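From: Tamara Chornovol
To: teleop-demos list
Date: 14 Oct 2022
Subject: Re: [teleop-demos] how many demos before you stop blaming the operator?

Duggan wrote:

> We've got 1,698 demonstrations of the cup task now, all by remote
> control, and the policy still hovers over the cup like it's waiting
> for permission. The plan is to keep going to 3,000 and see. Is there
> any point, or should we switch to the hand-held gripper like the
> Gurnville people did?

I'd stop before 3,000. We did the stubborn thing at Ornent in March and all we got was a bigger folder and an operator with a sore wrist.

The hovering is you, I'm afraid. Or whoever is on the controls. Remote operators slow down just above the object because they can't judge depth through the video feed, so they hang there, think about lunch, and then commit. The robot learns the hanging perfectly. Play back twenty of your episodes at double speed and watch the last stretch before the grasp. If there's a pause in most of them, trim it or throw those out and retrain before you record anything new.

As for going hand-held: yes, it's faster, and people stop dithering once the gripper is in their own fist. It brings its own nonsense, though. They move far quicker than your arm can, they reach from angles your arm can't get to, and they wave the thing around between takes while chatting, so you end up with long stretches of somebody's office on file.
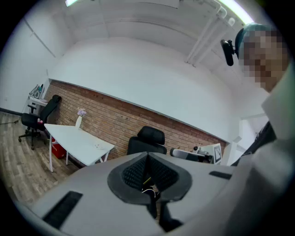
What worked for us was 2 rules. Start and stop recording with the gripper held still and facing the work, and no turning around to answer questions with it in your hand. The second one gets broken daily – I am the worst offender – so we also run a script that drops any episode where the jaws never close. It's crude and it catches a lot.

Don't mix the two kinds of data on the first try, either. Lernance did, and their arm developed a habit of rushing in and then hovering.

I can send the trimming script if you want it. The comments are rude but accurate.

Tamara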